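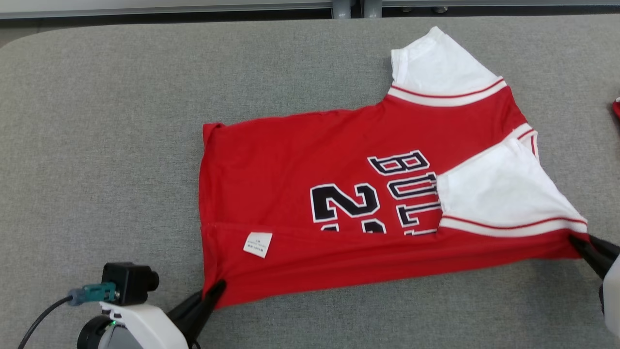

A red basketball jersey with white sleeves, laid out sideways.

Why Is Your Shirt Red? All About Dye

Quick question. What color was your shirt before it was a shirt?

Probably kind of white. Or cream. Or a bit beige, like oatmeal. Cotton grows on a plant in fluffy puffs and the puffs are mostly off-white. Wool comes off a sheep, and sheep are mostly sheep colored. So somebody had to put the red in. Same for the blue in your jeans and the green in your socks.

The stuff that does it is called dye. This page is about dye, where it came from and how it sticks. Plus one thing to try at the end with a cabbage.

Dye is not paint

Paint sits on top. Think of a painted fence – scratch it and there's wood under there. Dye goes in. Cloth is made of threads, threads are made of tiny hairs called fibers, and dye soaks right into the fibers and holds on. Turn a dyed T-shirt inside out. Still colored! Now find a shirt with a picture printed on the front and turn that one inside out. Much paler in there, or no picture at all. Printing mostly stays on one side.

So how does it hold on?

Good question, long answer, short version coming up.

Everything is made of super tiny bits called molecules. Dye molecules and fiber molecules can grab each other. Some grab tight. Some hardly grab at all, and then the color washes away down the drain and you have a sad pink bathtub.

Long ago dyers found a helper for the weak ones. It's called a mordant (say MOR-dunt). The word comes from an old French word for biting. A mordant hangs on to the cloth with one side and the dye with the other, like a kid in the middle of a line holding two hands. Alum was a favorite. It's a kind of salt, but not the kind for french fries.

Colors from roots, leaves and bugs

For thousands of years there were no dye factories. People used what was growing nearby. Or crawling.

RED. From the root of a plant called madder. You dig it up, dry it, grind it, soak it. The plants have to grow for a few years before the roots are any good so you needed patience.

Another red came from a bug. Really. The cochineal is a little insect that lives on cactus, and when you crush dried ones you get a very bright red. It takes thousands of them to make even a small bag of dye. Cochineal is still used today, even in some foods. Go read a few labels.

BLUE. From the leaves of indigo plants, or a plant called woad. Indigo is the weird one. The cloth goes into the pot and comes out yellowish green. Then the air gets at it and it turns blue while you stand there watching. Oxygen does that, the same oxygen you're breathing now.

YELLOW. Easy one. Onion skins, marigolds, a plant called weld. Lots of plants give yellow.

GREEN. You'd think green would be the easy one, with all those leaves! Nope. Leaf green fades fast. Dyers mostly dyed the cloth yellow and then dyed it again in blue.

PURPLE. From sea snails. It took piles and piles of snails and it smelled terrible, so bad that dye works were often kept away from the nice parts of town. It cost so much that in some places only very important people got to wear it.

Then came the factories

In 1856 a teenager in London was trying to make a medicine out of coal tar. Coal tar is black gloopy stuff. He got the medicine wrong and ended up with a purple goo. It dyed silk! He was 18. Suddenly purple didn't need snails, and after that chemists went looking for every other color too.

Most clothes today are dyed with colors made by chemists. Cotton usualy gets one kind of dye and polyester gets another, because polyester is a plastic and water dyes slide right off it. It needs a lot of heat before the dye will move in.

Wait, what about two colors on one shirt?

Team shirts do this a lot. Red body, white sleeves, maybe a stripe at the cuff. Often the pieces are cut from different cloth and then sewn together. Look for the seam, that's the bumpy line where two pieces meet. If the color changes right at the seam it was probably two cloths.

There are other ways. You can tie the cloth up tight so dye can't get into the folds (tie-dye). You can paint on hot wax first and take it off later (batik). Or you can dye the yarn before it gets knitted, and that's how you get stripy socks.

A day at the dye house

The Hunt dye house in Kamside does yarn, mostly for knitting shops. The biggest pot there holds 500 gallons and looks like a giant's soup pan. Each color has a number instead of a name, and the book of colors is up to 2,451 now. Nearly 30 of them are black. Black! Who knew there was more than one.

Before a big batch they dye a tiny piece and look at it under two lamps, one like daylight and one like the light in a store. Some colors change a lot from one lamp to the other. Try it with your own shirt by the window and then in the hallway.

The used water can't just go in the river. In the old days it did, and people downstream could tell what color was being made that day. Now it goes into tanks and gets cleaned first. The river by Grikent ran blue on and off for years, way back.

Why new red shirts turn things pink

Some dye never grabbed on properly. It's just sitting there loose. First wash, off it comes, and it goes looking for a new home. Like your white socks. Wash new red things by themselves the first few times, in cold water. Hot water shakes more of it loose.

Sunlight fades dye too. It breaks the molecules up bit by bit. That's why the old curtains are paler on the window side.

Try it: cabbage dye

Get a grownup for the hot part.

You need
half a red cabbage
a big pan
6 cups of water
an old white cotton sock, clean
a strainer
old clothes on, this stains

Chop the cabbage. Grownup boils it in the water for 30 minutes. Let it cool down, then strain out the cabbage. Wet the sock, put it in, leave it overnight. Squeeze it out and hang it over the sink.

You'll get a soft purple or blue. Pour a little of the leftover water in a cup and add a squirt of lemon juice. It goes pink! Put a pinch of baking soda in a diferent cup and see what happens there.

The sock will fade when you wash it. Cabbage is one of the weak grabbers. (Remember the sad bathtub.)

Words to know

Dye – color that soaks into cloth
Fiber – a tiny hair that threads are made from
Mordant – helper that makes dye stick
Batik – using wax to keep dye out
Seam – where two pieces of cloth are sewn together

Next on Jondudeck for Kids: zippers, and who thought of them.

Page updated Sun 1 January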